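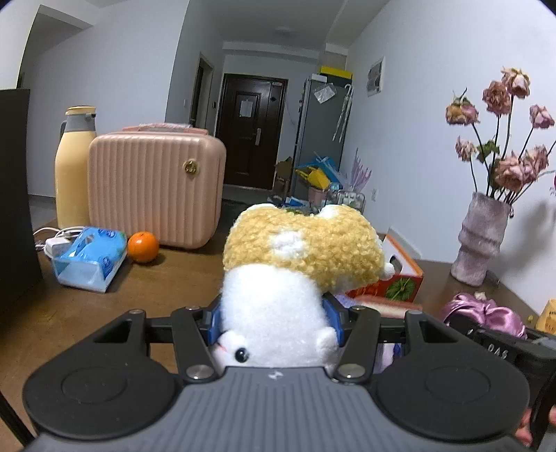 The fluffy yellow fellow, and the pink case behind him

25 December 2020
By Waldemar Kwiatkowski

Search this diary Go

So I've fallen for a stuffed animal, at my age! Curly yellow on top, smooth and white underneath, with a pink nose. We can't agree on what he is. I say sheep, my sister says don't be silly.

The table never did get cleared. The pink vanity case is still up there with the tall thermos, and so are the tissues, the orange (mine, hands off) and that white adapter with its cables in a knot. I meant to sort it all before lunch and then there was cake.

We drive to Arkstead at 10 and I've packed one sock. The toy rides up front with me.

Comments (3)

Busitz: Definitely a sheep.

Honkanen: I had a pink case like that! Took it everywhere till the latch went.

Zekel: Pack the other sock, Waldemar.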